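4. What Changed at the Sorting Tables

4.1 The work before the grippers

The Genthorpe workroom takes in knitwear that customers have sent back, checks it, folds it and sends it out again. Gloves, hats, scarves and baby clothes all pass over the same long tables. When we began our visits in October, 12 people worked there on each shift, and every one of them did the whole job from opening the bag to closing the box. New workers learned by standing next to an older hand for nine days. There was no written guide to speak of, and when we asked for one we were handed a single sheet with a phone number on the back.

We found this a wonderful place to study. Knitwear is hard for machines. It stretches and bunches, and it never lies the same way twice. A worker deals with all of that without a thought, and much of what we learned came from asking people to slow down and tell us what their fingers were doing. One sorter, who had been at the tables longer than anyone, spent most of a lunch break showing us how she feels for a dropped stitch with the side of her thumb. She had never put it into words before, and she kept stopping to correct herself - the thumb goes first, no, the other hand turns it, then the thumb.

4.2 Teaching by hand

The Kaushik project did not begin with robot arms. It began with hand-held grippers, which the workers used themselves to pick up, turn and lay down the goods while a camera on the tool recorded each move. The recordings were then used to train the arm at the end of the line. The tables stayed in use throughout, with people sorting by hand next to people sorting with the tool (Figure 3).

We expected some grumbling about this stage and there was some. The tool is slower than a hand, and the first week felt clumsy to nearly everyone. But the talk at the tables changed in a way we had not seen coming. People started to compare grips. They argued over whether a glove should be taken by the cuff or by the body, and whether the thumb should be tucked in before or after the fold. Skills that each worker had picked up alone became something the whole room could discuss, and several workers told us they had changed their own way of folding after watching someone else struggle with the gripper!

Of the 200 recordings reviewed in the first round, 98 were marked by the workers as "good enough to copy." That marking was their own idea. The engineers from Rorkau had planned to score the recordings themselves, by speed, and the sorters objected that a fast pick can still pull a cuff out of shape. The score sheet was redrawn with their help, and speed moved to the bottom of it. 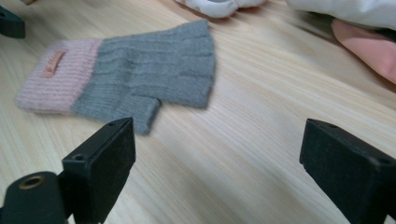 Figure 3. A two-color fingerless glove on the sorting table, with the fingers of the hand-held gripper in the foreground.

The new score sheet also changed who got asked for advice. Before the project, questions about the line went up to the shift lead and stayed there. By the end of our visits the engineers were going straight to the tables, and two of the sorters had a regular hour set aside to go over recordings with them. Both were paid at a higher rate for that hour, a point the workers had raised early and did not let drop.

Senan Breathnach, the shift lead, was frank with us about what this meant for him. He had less to pass along and more time on the floor, which he liked, but he also felt less sure of what his job was. We heard a milder form of the same worry from others. If the arm learns to fold gloves well, the folding that remains will be the odd pieces, and some workers look forward to that while others find the plain ones restful and would miss them.

A comparison with the Jandham workroom is useful. The arm there was brought in already trained, and workers spoke of it as something that had been delivered. At Genthorpe they spoke of it as something they were bringing up, and they were quick to point out which habits it had picked up from whom. We return to this difference in Section 5, where we look at how each room handled the arm's mistakes.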